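The Table Everything Lands On

Glass coffee tables went out of style, came back, and went out again, and through all of it people kept buying them. They are cheap to ship flat, they suit small rooms, and they let you see the rug you paid for. They also show every fingerprint. I have owned one for eleven years and have cleaned it more often than any other piece of furniture in the house.

This spring I started asking people what they keep on theirs. The answers were long. Remote controls, mail, nail clippers, a bowl of keys, drinks nobody finished, fruit, a charging cable, a second charging cable. One reader in Huscombe wrote that she had not seen the middle of her table since she moved in. Another said he clears his every night before bed and that his wife fills it again by breakfast.

Toivo Heiskanen has sold living room furniture at Mustonen for most of his working life. The store has a floor full of coffee tables, and he said customers almost always ask the same two questions: will it break, and will it scratch. He would like them to ask what they plan to put on it.

"A person comes in and looks at an empty table," he said. "They take it home and it's never empty again. So I put things on the ones in the store. A plate, a few bottles. Then people look at it differently."

The shape matters more than most buyers expect. A rectangle has corners where things collect, and piles stay put in them. A round or teardrop top has no corner, so the bottles drift toward whichever side is farthest from the couch and the plates end up near the people. On a rounded table you can usually tell where everybody sits.

Drinks are the main offender. They come in as one or two and stay as a group. Water bottles are the worst of them, and once there are three on the table with the same color cap, a household has lost track of whose is whose. Heiskanen writes initials on his caps with a marker. At my house we have tried this and the marker is always missing.

Fruit is harder to have an opinion on. A bowl of apples is easy to move in one trip. A whole pineapple is heavy, prickly, and rolls if it is laid down on glass, so it tends to stay wherever it was first set. I have come to like having one out. It gives the table some color and it reminds you to eat it.

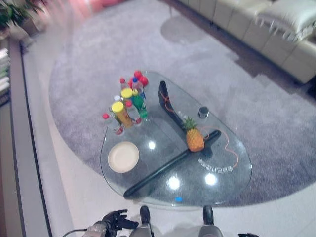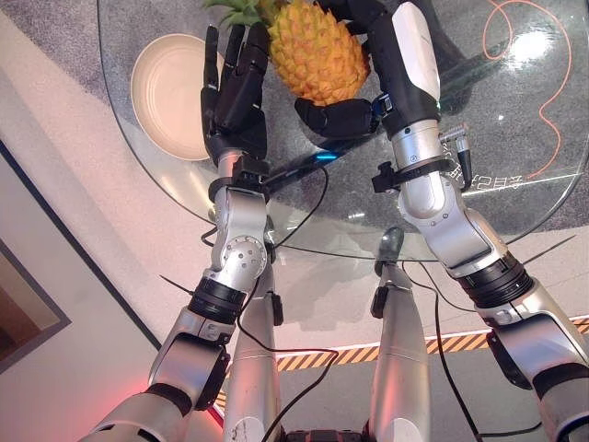 Ilari Tuominen cleans and organizes homes through Gosero, a small firm that does weekly visits and one-time cleanouts. Her method for a coffee table takes a few minutes and she does it the same way in every house. Food goes first, to the kitchen counter. Plates and cups go next. Then she deals with bottles, and she sorts these before carrying any of them, full ones to one side and open ones to the other. Cables come last.

"If you pull the cable first, you knock something over," she said. "I did that once with a cup of coffee and a light rug. I don't do it now."

She lifts cables straight up and coils them in her hand over the table. On glass, a cord that gets dragged will catch the foot of anything in its path. She also takes the pineapple with both hands, one underneath, and does not pick it up by the leaves, which can twist off in a ripe one.

Once the top is clear she wipes it dry before she wipes it wet. Crumbs and grit are what scratch a glass table, and a damp cloth just moves them in circles. After that she uses a little dish soap in warm water, then a second cloth. She does the underside about once a month. On a clear table the underside shows as much as the top, and most people have never touched it.

The rug takes longer. A shag rug under a glass table looks good and holds on to everything that falls off it. Tuominen vacuums with the brush turned off and then goes over the pile by hand. She moves the table for this only when a second person is there to take the other end. Glass tops on some tables sit loose on their bases, and lifting by the rim can separate the two.

I asked both of them about trays. Heiskanen is in favor. The store carries a round one called the Floltotel, and he says it is what he adds to a sale most often. Tuominen is against them. In her view a tray turns a mess into a permanent mess, and she has cleaned trays in houses where every item on them had dust on it.

I bought a tray anyway. It is in its third month now and holds four coasters, a candle, two pens that work and one that doesn't. The water bottles are next to it, on the glass. Last Sunday I cleared the whole table using Tuominen's order, and it went faster than I thought it would, apart from a sticky ring near the edge that needed a second round with the soap. By dinner there was a plate on it, and somebody's phone was charging where the pineapple had been.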